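Review: Furniner flat brush, four months of use

I bought the Furniner flat brush in June to put a clear coat on a work table and have used it for most small jobs since. It has a flat, light-colored handle with a hanging hole near the end, a silver ferrule and white bristles. I paid 600 pesos. The Vuleck brush of the same width was 800.
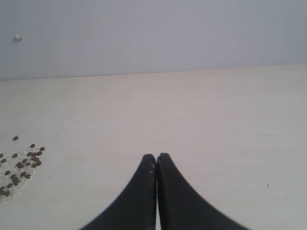
Fermín Vergara: I have the Vuleck and it sheds for the first two coats. Does the Furniner do the same?

Mine lost 4 bristles on the first coat and none after that. I comb a new brush with my fingers before it goes near the can, and I'd do that with either brand.

The bristles are medium soft. With water-based finish they spread easily under light pressure and leave few marks. With thick oil paint they bend too much and you end up going over the same strip twice.
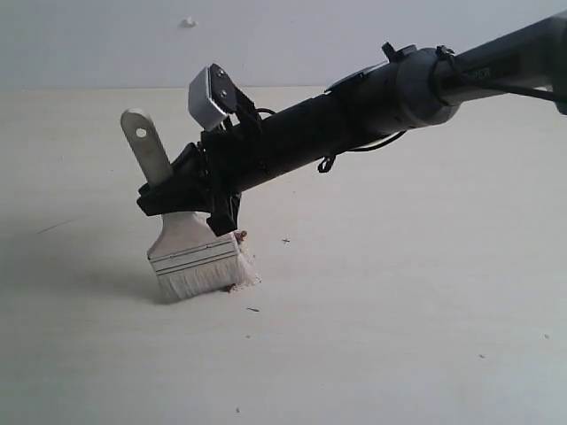

Furniner flat brush, bristles down on a pale tabletop.

Cleaning takes a few minutes under the tap with dish soap. Paint does collect in the ridges of the ferrule, so I go over those with an old toothbrush. The handle is comfortable enough for an hour of work, but it is thin, 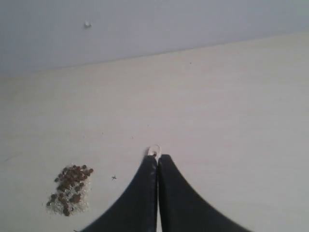 and on longer jobs I wrap it with a strip of cloth tape. The Pakano has a thicker grip, though I like its bristles less.

I got mine at Ibarra, where they keep them near the rollers.

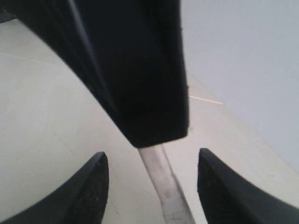
Can it be used for wall edges?
It works for short runs, but an angled brush gives a cleaner line.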